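Dundia House: Kitchen and Utility Room FAQ
Last updated October 30, 2026

These are the questions we get most often from people staying at Dundia House or renting the ground floor by the month. If yours is missing, leave a note at the Utham office.

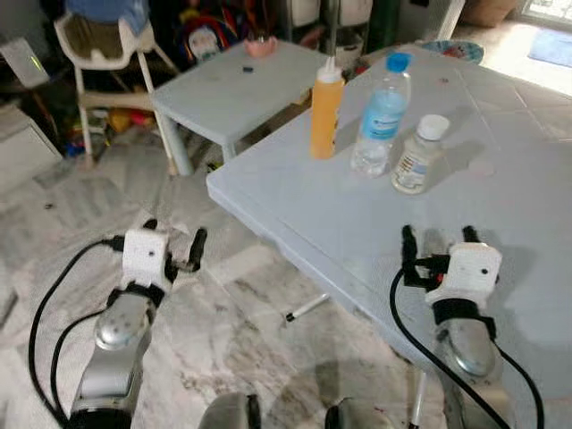
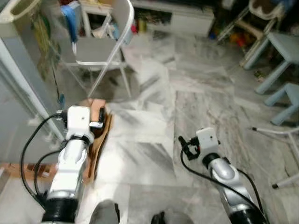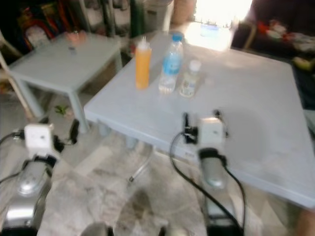
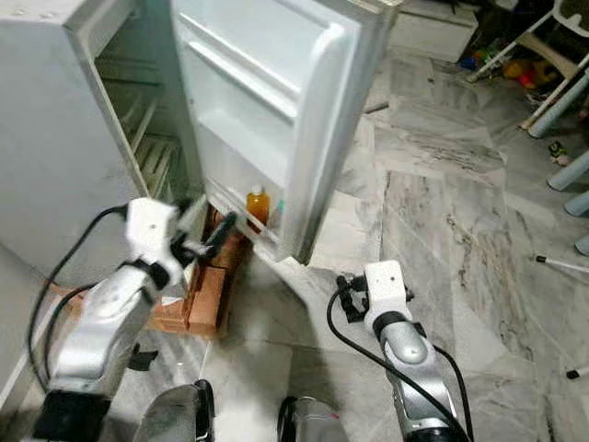
The ground floor at Dundia House. First and third pictures: bottles on the big table. Second: cardboard box and marble floor. Fourth: the fridge with its door open.

Where do bottles go?
Sauces and opened drinks go in the fridge door. Small bottles fit best on the lowest bin. Put water you are still drinking on the big table and take it with you when you leave the room.

Can I move the fridge?
No. It is raised on bricks and should stay where it is. If it rocks or hums loudly, tell the office and we will level it.

How wide can I open the fridge door?
As wide as you need to unload your shopping. Take heavy bottles out of the door bins before you clean them, and check that the door has closed behind you.

What can I put on the big table?
Shopping, crockery, folded washing. It is plastic, so no hot pans. Wipe it with a damp cloth and a drop of washing-up liquid. Scouring pads leave marks that don't come out.

How do I clean the marble floor?
Sweep first, then mop with plain warm water. Please don't use vinegar, lemon or bathroom descaler. Spilt sauce or juice should be wiped up straight away, as it can dull the polish.

What should I do with cardboard boxes?
Empty them, fold them flat and take them to the Erier gate. Each household can leave 2 bundles a week. Anything longer than 50 cm needs cutting down or it won't go in the bin.

Can I leave things on the floor overnight?
Boxes and boards, yes, if they are against the wall and clear of the walkway. Food, no.

Is there a shelf for each guest?
In October we gave every household its own fridge shelf. The door is shared. Write your room number on anything you put there.

Who do I ring if the fridge stops working?
The Eder repair desk, extension 479. Keep the door shut until they have been. They normally come within 2 days.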